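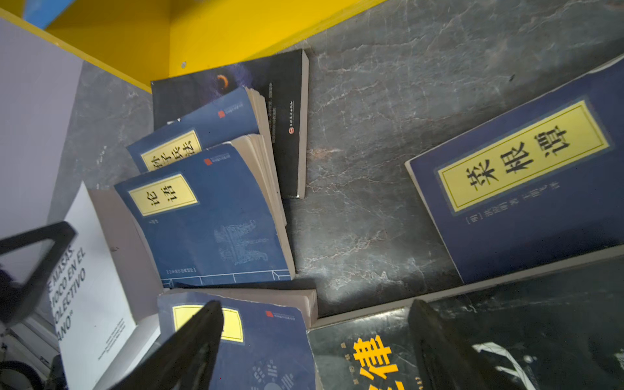
Two weeks in with the arm

Quick one, writing this on my break, so sorry for the mess.

People keep asking how it's going at Rosser since the Nivau got switched on. Short answer: fine. Longer answer: my job is a different job now and I haven't decided if I like it.

Used to be, returns came in, you grabbed a pile, you sorted the pile. Eight hours, done, sore wrists. Now the arm does the picking and I do everything the arm gets stuck on. Books, mostly, on my side. Chinese classics this morning, the Analects, Sun Tzu, Caigentan, all paperbacks, dark blue with the yellow title label, jumbled together, some overlapping. Plus one in Spanish. It's fine with a book on its own. Overlapping ones are where it slows right down. Two covers that look nearly the same, one half on top of the other, and it just hangs there over the pile thinking about it.

So I stand by. Tap the screen, confirm the title, nudge something over, tap again. I can't read Chinese, which is a problem, so I match the characters against the list one at a time. Elin Kemeys showed me a trick where you only look at how many characters are on the label first. Saves a lot of squinting.

What's better: wrists. Big one. Also no more lifting totes off the bottom rack, I went home Tuesday and cooked an acutal dinner.

What's worse: the talking. We used to work across from each other at the long bench and you could chat the whole shift. Now we're spaced out, one person per arm, and the fans are loud. I went most of a morning without saying a word to anyone. Didn't notice til lunch.

And the numbers. The Nuluvon screen puts your response time up where everybody walking past can see it. Mine was 13 seconds average last week. Is that good? No idea. Nobody has told us what it's for. The supervisor says it's for tuning the system and not for us, ok, but then why is my name next to it.

Pay is the same so far. They say there'll be a new grade for "cell operators" in February, with a 60 cent bump. I'll beleive it when it's on the slip. Two of the temps didn't get renewed and that got explained as seasonal. Maybe. It was seasonal last year too and they kept everyone.

Bravum is sending a trainer back for the night crew, will try and catch her at handover and ask about the screen.

Ok, break's over. More on the weekend if I'm not asleep.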